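**Purwood, 17 February 2021** – Packaging supplier Derkine is to withdraw expanded foam sleeves from its soft fruit and pome fruit lines and replace them with moulded paper fibre trays. The change applies first to the Purwood packing site and will be complete there by July.

Foam sleeves are extruded from low-density polyethylene and cut to length on the packing line. They weigh very little, stretch over fruit of different sizes and absorb knocks well, but few household collections accept them. The low weight also works against recycling, as a full lorry of loose foam carries little material and the cost of transport is higher than the value of the plastic recovered.

The replacement tray, sold under the name Pruvgate, is pressed from a mixture of recycled newsprint and box board. Each tray holds fruit in separate cups with a raised wall between them. Derkine supplies it in two depths, the deeper one intended for pears and larger apples.

Trials were carried out over one storage season by Sezer, a fruit handling contractor. A total of 768 trays were packed, stacked on pallets and held in cold storage for 40 days before inspection. Sezer recorded bruising on 239 individual fruits, most of them in the bottom layer of each pallet. The firm's report puts this down to trays softening at high humidity and recommends a heavier grade of board for the lowest two layers. Derkine has accepted the recommendation and will supply the heavier grade at the same price for the first season.

Line speed remains a concern. Sleeves are applied by machine, whereas the trays are filled by hand at present, and packers at Purwood have reported slower working on mixed sizes. An automatic filler is being tested but has not been approved for use. 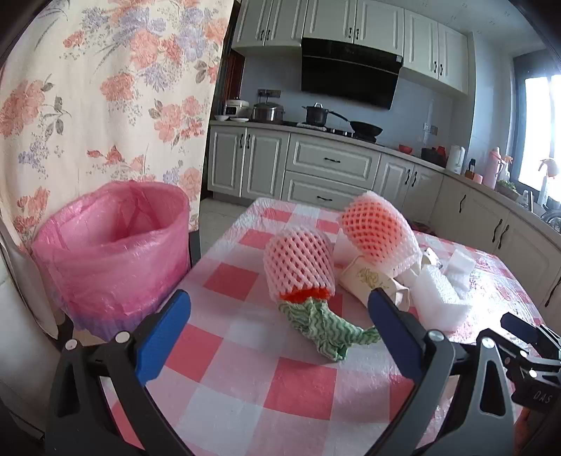 Sleeves already in homes can be reused for glassware, bulbs or small ornaments. Where they are thrown away, they should go in general waste unless the local authority states that it takes soft foam. They should not be placed with rigid plastics, as light pieces tend to wrap around rollers and have to be cleared by hand. The paper trays may go in with card if they are clean and dry. Trays stained with juice can be torn up and composted.

Growers supplying Purwood have been asked to return unopened cartons of sleeves for credit. Part cartons will not be collected. More than 80 growers are affected by the change, and revised packing specifications – including stack heights and pallet wrap settings – will be sent out with the next price list. Imported fruit arriving ready packed is outside the scope of the scheme.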